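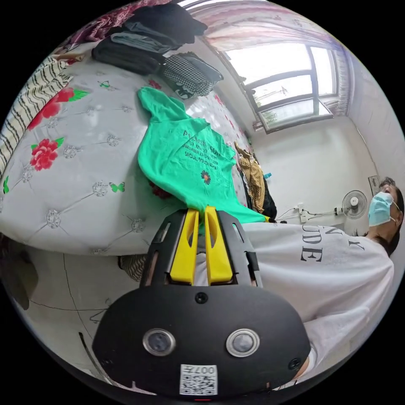
2 min read
Print | E-mail

Hi Kanchan, the guest house money is mostly spent and I'm pretty happy with where it went! Skernillow now has ten rooms open, and over 400 people stayed with us between April and last week. The biggest line was the beds, and I'd still rather overspend there than on the lobby. Frøydis Dalen fixed the booking calendar (no more double bookings, fingers crossed) and Jitendra is chasing the last plumbing invoice.

We're $148 over on paint, my fault, I picked the color twice. There's $3,000 left for the back stairs. Reynaldo Gatchalian wants to start before the frost and I've told him yes, unless you object. Breakfast is still toast and eggs, and the guests keep asking for something hot on Sundays, so I'll send a small costing for that with the receipts.

Kamlesh Solanki
November 18, 2018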